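Whole-body controller: arm contact makes the standing leg twitch
Control and Planning board, 15 replies

stoltdale_kit
26 Feb 2021
Hi all, long-time reader, and I'm afraid this is going to be a long first post, so get a coffee. We're running Skumier as the whole-body controller on a full-size humanoid, with Cavalcanti doing the arm planning on top. Standing is lovely. Reaching is lovely. But the moment a hand takes load on a tabletop, the estimated center of mass jumps sideways and the ankles start chasing it. I've logged 2,848 control ticks of one contact and the jump is there from the very first loaded tick. I've tried softer ankle gains and it only made the chasing slower, which was almost worse to watch!

pelican_gait
Welcome! Lovely clear report. My first guess is that your estimator doesn't know the hand is a contact. It sees force going missing from the feet and decides the body must have moved. Skumier has a contact list in the config, and out of the box it only holds the feet.

mossy_encoder
I'd be careful with that advice, friend. If you add the hand to the list and it slides, the solver will believe in a fixed point that isn't fixed, and you'll get a much bigger surprise than a twitch. I would leave the hand off and feed its force in as an external wrench.

pelican_gait
Fair, but then you need a decent wrench estimate, and joint-torque estimates at the wrist are pretty rough on most arms. We did it your way for a whole winter and I never trusted the numbers. Kit, what's under the hand, bare table or something that can slip?

stoltdale_kit
Cloth under the hand, so yes, it can slip, and for wiping we want it to. I should have said that up front, sorry. The arm is bent hard at the elbow too, and I wonder if that makes the torque estimate worse.

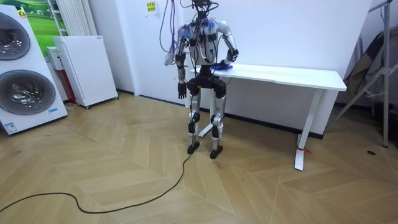
Anyway, I went and tried both suggestions over lunch. With the hand as a full contact the jump is gone, but the tangential force climbs until the solver complains at tick 43 of the stroke. With the external wrench it never complains, and the ankles still wander a little. I could live with the second one, I think, though I'd love to understand where the wander comes from.

mossy_encoder
Low-pass your wrench before it goes in. We settled on 12 Hz after a lot of fiddling. And check the timestamps, please, please check the timestamps. Ours were one planner cycle old and it looked just like what you describe.

flullow_fan
There's a third way, if you have the patience for it. The Flullow plugin lets you constrain only the normal direction and leave the other two free, with a friction bound. The docs are thin, but it was kind to us on a polishing task.

pelican_gait
Oh, I'd forgotten about that one! I'd go there before filtering anything. A filter that slow adds lag right where you don't want it.

mossy_encoder
We'll have to disagree on the lag. Wiping is slow work.

stoltdale_kit
Thank you all so much. Timestamps first, then Flullow, and I'll post plots in this thread once I have some worth looking at.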